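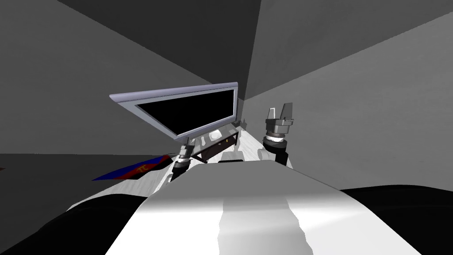

Monitor, tilted.

# Screen height and tilt with varifocals

**Kylie Maihi**, posted 7th July

I have moved from single vision reading glasses to varifocals and can no longer find a monitor position that works. With the top edge of the screen at eye level, as most guidance recommends, I end up lifting my chin to bring the text into focus. By mid-afternoon the back of my neck is stiff. If I keep my head level, the middle of the screen is soft and only the bottom few lines are sharp.

Details, in case they matter:

- I am 171 cm tall and sit on an adjustable chair, feet flat.
- The desk is a Redow, 1435 mm wide, fixed height. It is fairly shallow, and I can't push the screen further back without it touching the wall.
- The stand tilts but has very little height travel. I already have it on its lowest setting.
- Most of my work is spreadsheets and long text documents. No drawing or photo work.
- The glasses are three weeks old. The distance part is fine for driving.

I have tried raising the chair, which helped the focus but left my feet hanging. I have also tried leaning the screen back as far as it goes. That was better for the neck, but I then had the ceiling light reflected across the upper half.

Is there a correct tilt angle for varifocals, or is it a matter of trial? And would I be better off asking for different lenses before spending money on an arm?

---

**Renato Lumbao**

Lower it. The eye level rule is wrong for varifocals. I took mine off the stand and put it on a wall bracket and have had no trouble in seven years.

---

**Treasa Keane**

There isn't one correct angle. What you want is for the face of the screen to be square to your line of sight when you are looking at the middle of it. If the middle of the screen is below your eyes, the line of sight slopes down, so the screen has to lean back by the same amount. The lower the screen, the more lean it needs. Setting the tilt first and the height afterwards gives odd results, and I suspect that is part of what you have been seeing.

The reason the usual guidance fails is the layout of the lens. In a general purpose varifocal the distance power is at the top, the reading power is at the bottom and there is a narrow corridor between them where the power changes. A monitor sits at an intermediate distance, so the only part of the lens that suits it is somewhere in that corridor. Your eye has to drop below straight ahead to reach it. With the screen at eye level you are looking at it through the distance part, and the head tips back to compensate.

I would work through it in this order:

1. Set the chair for your legs and forearms, and leave it alone after that. Raising the chair to suit your eyes only moves the problem to your feet, as you found.
2. Sit back, look at something level with your eyes on the far wall, then lower your gaze without moving your head until print held at screen distance becomes sharp. Get somebody to hold the print for you. The height at which it clears is where the middle of your working area should be.
3. Put the middle of the screen at that height, or as close as the stand allows.
4. Tilt the screen until it is square to your eyes. A small flat mirror held against the middle of the panel is a good check: when you can see your own eyes in it with your head in its normal position, the angle is right.
5. Deal with the reflections last.

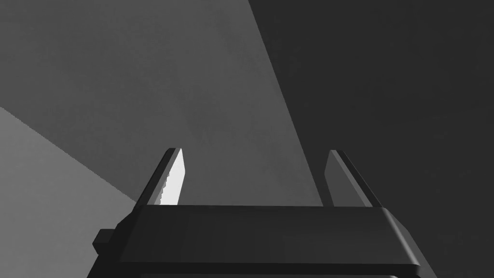
On the reflections, the ceiling light appears when you lean the screen back for the plain reason that the panel now faces further upwards. There are several ways round it. Moving the desk so that the light is behind the screen and not above your head is the most effective, but I realise that isn't always possible. Switching off that fitting and using a lamp to one side is the next best. A darker text background makes reflections more obvious, so if you use a dark theme, try a light one before you buy anything.

If the stand is already at its lowest and the screen is still too high, the stand is the limit and an arm would fix it. Check three things before ordering one:

- Whether the back of the monitor has standard mounting holes. Some don't, and the adaptor plates are clumsy.
- The weight of the panel without its stand, against both the minimum and the maximum for the arm. A light panel on a strong spring will drift upwards.
- How far the arm folds. On a shallow desk against a wall, the elbow often needs clearance behind the desk that you haven't got, and the screen ends up closer to you than it was on the stand. I made this mistake with a Nellau arm and had to turn the elbow out sideways to get the distance back.

Text size is also worth a look. People often lean forwards to read small text, and leaning forwards shortens the distance and takes you out of the usable part of the lens. Increase the scaling in the system settings by one step and leave it for a few days.

---

**Angelica Policarpio**

I agree with most of Treasa's post. I used to work at a dispensing optician's in Dundness and would add something on the lenses.

Three weeks is on the early side, but a stiff neck every afternoon is a reason to go back now. Ask them to check the fitting height first. If the frame has slipped down your nose or the lenses were marked up a little low, the corridor sits lower than it should and you will lift your chin for everything nearer than the far wall. Sometimes all it needs is the nose pads adjusting, and most shops do that without charge.

If the fit is correct, ask about occupational lenses. These give up most of the distance power and use the room for a much wider intermediate area. You can't drive in them, so they are a second pair. For spreadsheets they make a large difference from side to side as well as up and down - on a general purpose varifocal the outer columns of a wide sheet will be soft unless you turn your head.

Measure the distance from your eyes to the screen before you go, and the distance to any paper you work from. Do it after you have sorted out the height, or the figures will be for a position you no longer use. Take both on a piece of paper. They will want them for the prescription and nearly everyone guesses short.

So, lenses or arm first: refit, then lower the screen, then decide.

---

**Kylie Maihi**

Thank you both. The mirror check showed I was leaning the screen too far back for its height, so I have brought it forward a little and the light has gone from all but the top strip. The middle is still soft with my head level. I have booked the refit, and will measure the two distances beforehand.

Renato, I can't drill that wall, but thanks.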